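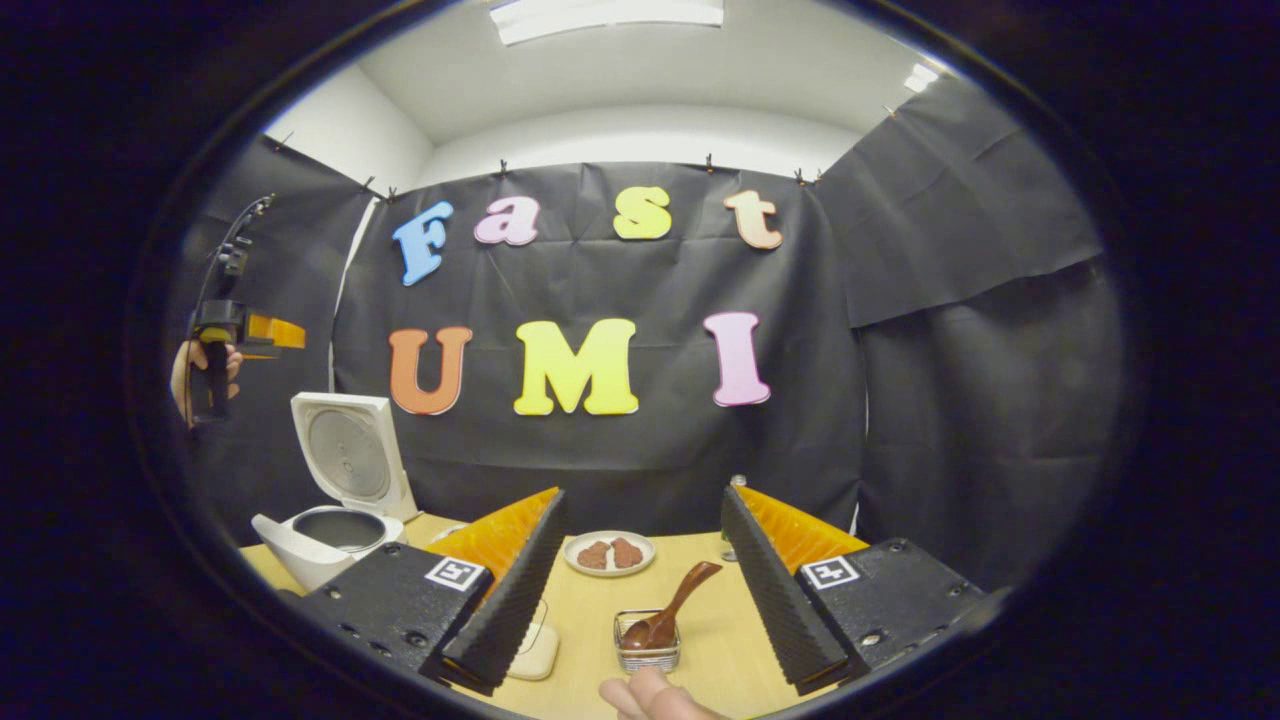
How long does an opened jar of Gollard chocolate spread keep?
Five weeks in a cupboard with the lid on tight. Don't refrigerate it, or it gets too stiff to spoon.

Can I serve it with something other than bread?
Any plain, crumbly baked item works. Set two pieces on a small plate and put the spread in a separate dish with a spoon so people can help themselves.

What size are the jars?
Each one holds 85 grams. Larger jars will be back in January.

My spread has separated. Is it spoiled?
No. Stir it with a dry spoon until the oil mixes back in.

Page checked by Faisal Khattak, 22 October 2025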